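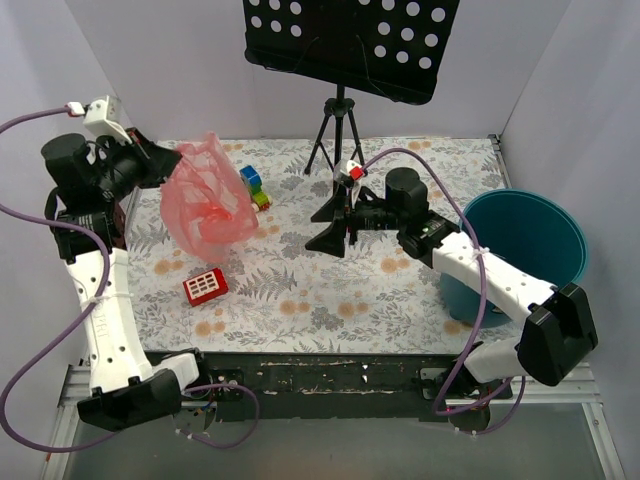

Displaced threshold after runway rehab: which length do I use for takeoff, and which for landing?

Posted in Airfield Operations and Planning
Tags: declared distances, displaced threshold, pavement, PCR

taxiway_kilo
Member, 14 posts

We have a single runway at Risby that is coming back into full use after a reconstruction. The contractor was Trekow for the pavement and Cetusside for the lighting and signs. The old surface was asphalt over a concrete base from the military days, and the new one is full-depth concrete for the center part with asphalt shoulders.

The runway was not made longer. What changed is that the threshold at the west end is now displaced by 804 feet. The reason given in the design report is an obstacle in the approach surface, a line of power poles outside the fence that the utility will not bury. The pavement before the threshold is full strength and is marked with white arrows leading up to the threshold bar.

Two parts to this.

First, the draft data sheet I was given lists one length for the runway, measured end to end, and uses it for all four declared distances in both directions. I don't think this can be right for landings from the west, but the person who prepared it says the pavement is all usable so the number stands. Which of the four values should change, and in which direction?

Second, the strength figure. The old sheet has a PCN and the new report has a PCR. The PCR is a much larger number. Do I convert one to the other, or did somebody make an error in the units? A cargo operator has asked whether its heavier type can come in at maximum ramp weight and I would like to give them something better than "probably."

For reference, there is no stopway and no clearway at either end. Runway end safety areas are full size at both ends according to the survey. I have not seen the survey drawings, only the summary page.

Edit: fixed the end. The displacement is at the west end, so it affects aircraft landing toward the east.

gravel_and_grade
Moderator, Airfield Operations and Planning

Take the declared distances first. There are four: takeoff run available (TORA), takeoff distance available (TODA), accelerate-stop distance available (ASDA) and landing distance available (LDA). Each is stated separately for each direction, so a single runway has eight values. They are often all equal, and people get used to copying one number eight times.

Call the full pavement length L.

Operating toward the east (starting or landing from the west end):
TORA = L. The takeoff roll can begin on the pavement before the displaced threshold.
TODA = L, as you have no clearway.
ASDA = L, as you have no stopway.
LDA = L minus 804 feet. Landing distance is measured from the threshold, and the threshold is where the design says it is, whatever the strength of the pavement in front of it.

Operating toward the west:
TORA, TODA and ASDA = L.
LDA = L. An aircraft landing toward the west may roll out through the pavement beyond the opposite displaced threshold.

So one value out of eight changes. Your colleague is correct that the pavement is usable and wrong about what that means for LDA.

This only holds if the safety area beyond each end is full size when measured from the pavement end. If the designers had to borrow from the runway to get a full safety area at the east end, then LDA and ASDA toward the east go down by the amount borrowed, and the TORA may be affected as well by other surfaces. You say you have only read the summary page. Get the drawings. "Full size" in a summary sometimes means full size after declared distances were applied, and in that case you would be using the same pavement twice.

Also check the departure side. The poles that pushed the threshold in for landings are in the approach surface at the west end, and aircraft taking off toward the west will cross the same poles on the way out. The departure surface has a different slope and a different starting point. The poles may clear it or they may not. If they do not, they may need to be published as departure obstacles, and in some cases the takeoff distances toward the west are shortened. The answer will be in the obstacle survey, in the same table as the approach results.

On the strength figure, PCN and PCR are two different systems. PCR came in with the newer ACR-PCR method and replaces PCN. The numbers are on a different scale, with PCR values running to something near ten times what you would expect from a PCN for the same pavement, but there is no conversion factor. Do not multiply or divide. The PCR has to come out of a proper evaluation using the layer thicknesses, the subgrade modulus and the traffic mix.

The code that follows the number matters as much as the number:

Pavement type: R for rigid, F for flexible.
Subgrade category: A (high) to D (ultra low).
Tire pressure: W, X, Y or Z. W is unlimited.
Method: T for technical evaluation, U for using aircraft experience.

Compare the aircraft's ACR, for the same pavement type and the same subgrade category, against your published PCR. If the ACR is equal to or lower than the PCR, and the tire pressure is within the code, the aircraft can operate without a weight limit. If you compare a rigid ACR with a flexible PCR the result means nothing. I have seen that done on a signed letter.

Do the taxi route and the apron too. A rebuilt runway connected to an old taxiway gives you the strength of the old taxiway, as far as your cargo operator is concerned. If those areas still have only a PCN they need their own evaluation before you reply.

old_fuel_truck
Member

just use the shorter number for everything. thats what we did at Farah when they moved our threshold and never had one complaint. keeps the sheet simple and its on the safe side

gravel_and_grade
Moderator, Airfield Operations and Planning

Replying to the above because it comes up often. Publishing the shorter value for all eight is conservative in the arithmetic sense, but it is still incorrect data. An operator working out takeoff weight will leave load behind for a limit that does not exist. It also no longer matches the markings and lights, which a certification inspector will compare with the sheet. If the airport wants to restrict takeoffs to the pavement past the threshold, that can be done, but it is a separate decision and it changes the markings.

ex_survey_mike_papa
Member

Agree with the moderator on LDA. A few items from the lighting side, as this gets missed at handover.

With a displaced threshold the threshold lights move to the displaced position, normally as wing bars outside the runway edge so that nothing green sits in the takeoff path. Inset fixtures can be used instead. The edge lights between the pavement end and the displaced threshold should show red to an aircraft landing toward the east. Seen from the other direction, toward the west, they should be yellow or white depending on whether they fall inside the caution zone and what type of edge lights you have. These are split-lens fixtures and they get installed backward. Walk them at night from both ends before you accept the work. Don't accept a daytime check with a printed lens schedule.

The runway end lights stay at the physical end of the pavement if the full length is available for takeoff or rollout. If your contractor moved them in together with the threshold, the lights disagree with a rollout value of L toward the west.

PAPI has to be re-sited for the new threshold and the threshold crossing height recomputed. Ask for the flight check report and confirm it was done after the units were moved. The date on ours was earlier than the relocation, and the system was out of service for 3 weeks while it was sorted out.

Distance remaining signs: these are measured from the far end, so the displaced threshold does not change them. But have someone check them anyway after any reconstruction. They are taken out for shoulder work and put back by whoever is on site.

For the data change itself, send it in early. The publication cycle is 28 days and the cut-off for submitting is well ahead of that. Until the new values are in print you need a NOTAM with the declared distances written out in full for both directions. "Threshold displaced" alone leaves the pilot to do the subtraction.

taxiway_kilo
Member, 14 posts

Thanks. I got the survey drawings from the design office. The safety area at the east end is full size from the pavement end with nothing borrowed, so LDA toward the east is the only one that changes. The poles are clear of the departure surface except for one, and that one is being looked at.

The PCR code on the report is rigid, subgrade category B, W, T. The apron has only the old PCN. I have told the cargo operator that I can't confirm the weight until the apron is evaluated, and have asked for a price on that.

Night walk of the edge lights is set for April at 9 p.m. with the electrical foreman. Leaving this open until then.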